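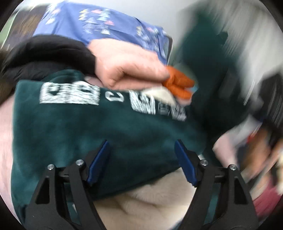
Workshop notebook, soft goods bench
October 6, 2025

Fleece sort, second pass

Spent the day on the fleece for the Maltonus job. The first pass in June only split the intake into tops and everything else, and it left the pale stuff in with the dark, so I redid it from the start. Notes for whoever cuts next.

The dark green fleece with the white lettering across it goes in the print pile. The color is a bit mottled when you get close, lighter in places and darker in others, so don't try to match it to a solid green from the roll. It will look like a mistake in a seam. On its own or next to something pale it's fine. The cream plush is a different weight of fabric altogether and gets its own bin from now on, even if that means a bin that is mostly air for a while.

Piles as they stand tonight:

Print. Anything with lettering or a logo on the face. Cut around the print if the panel allows. If it doesn't, use the back of the garment.
Plain dark. Greens, navy, black, charcoal.
Plain pale. Cream, oatmeal, light gray. Not to touch the dark pile, see below.
Small and odd. Bright pieces, anything too small to get a full pattern piece out of.
Rag. Pilled through, stained, or thin at the elbows.

Lint

Dark fleece sheds onto pale fleece and pale sheds onto dark, and the second is worse to look at. I did a quick rub test: a cream scrap against a navy scrap, thirty strokes by hand, then a lint roller. The navy came up with one pass of the roller. The cream still had blue in it after three. Washing might fix it but I don't want to wash cut pieces if I can help it, they curl. So pale gets cut first thing in the morning on a clean table, dark after, and the table is vacuumed in between. A cloth just moves it around.

Printed lettering

Tried the steam iron on three kinds of print, using rag pile pieces only. The rubbery kind went tacky at medium heat through a press cloth and pulled up at one corner when I lifted the cloth. The thin flat kind didn't change. The third had a cracked look to begin with and I can't say whether the steam added to it. Until someone does this properly, no iron on the face of any print. Press from the back, low, cloth on both sides, and leave it to cool before moving it.

Ironing fleece at all is a bad habit anyway. The nap goes flat and shiny and doesn't fully come back. Finger press the seams and clip them.

Laying out

Fleece slides on fleece. When two garments are stacked the top one creeps while you chalk it and the bottom one bunches. Lay a single garment flat, hold down the upper edge with one hand, smooth toward yourself with the other, then let go and see where it settles before marking anything. If the hem swings to one side the side seams are twisted, and you're better off cutting them open first and working with two flat panels. I lost a good back panel today by skipping that.

Nap direction: stroke it down, chalk an arrow on the wrong side, keep all arrows the same way on one piece. Obvious, but the Codamier sample had one arrow wrong and it shows from across the room.

Weights

Bin 4, dark, reads 3114 g on the bench scale with the bin tared off. The pale bin reads 1382 g. The Maltonus pattern wants pale for the lining and dark for the shell, close to even, so we're short on pale by a good margin. Options: ask Barkeck whether they have any light-colored returns, or line part of the run in light gray jersey. I'd go for asking first. Jersey lining means changing the seam allowance and I've already cut the card templates.

The scale only goes up to 2000 g on the fine setting. Over that it has to be switched to coarse or it sits there flashing. Switch it back when you're done.

Machine settings for the test seams

Needle: ballpoint, size 90. The 80 skipped on two layers of plush.
Stitch: narrow zigzag, length 3.
Presser foot pressure down 2 notches from where it was. At the old setting the top layer stretched and the seam came out wavy.
Thread: the Insaurralde polyester, gray. Runs well, a bit linty in the bobbin case, so brush it out at lunch as well as at the end of the day.

Walking foot would be better for the plush. Ours is still missing its screw.

Left to do

Go back through the small and odd pile for pocket tabs. A couple of bright tabs per bag would be enough.
Unpick zippers from the rag pile before it goes out. Metal ones only, the plastic ones aren't worth the time.
Write to Barkeck about pale fleece.
Redo the rub test with a washed cream scrap.
New blade in the big rotary cutter. It's chewing at the thick seams and leaving a fringe.
Label the bins on the short side as well, so they can be read when they're on the shelf.

Vacuum bag was full at four and I put in the last one. Need to order more before the dark pile gets cut.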